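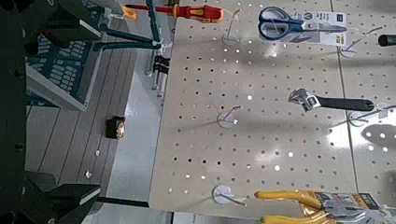
**rochelle_m**
Pegboard people, I need your opinions! I finally got my panels up on Thursday and I am so happy with them. Now I can't settle on a layout. Do you hang tools sideways or straight up and down?

**ingvar_s**
Love a pegboard day! Straight down, always. A screwdriver lying sideways takes up way too much board, and you bump the handle every time you reach past it.

**DivyaP**
Going to disagree with Ingvar. My adjustable wrench lives sideways on two hooks and I grab it without looking – best spot on the whole board. It has a hole in the handle too, but hanging from that it swings like crazy.

**ingvar_s**
Mine doesn't swing. Shorter hook!

**meenakshi_h**
Take everything off the backing cards before you plan anything, Rochelle. I laid mine out with the scissors and pliers still packaged and had to redo half of it (which was fun, so no complaints).

**rochelle_m**
Ooh, good call. And do you leave hooks empty for later?

**DivyaP**
Yes! Leave one right in the middle. You WILL buy another tool.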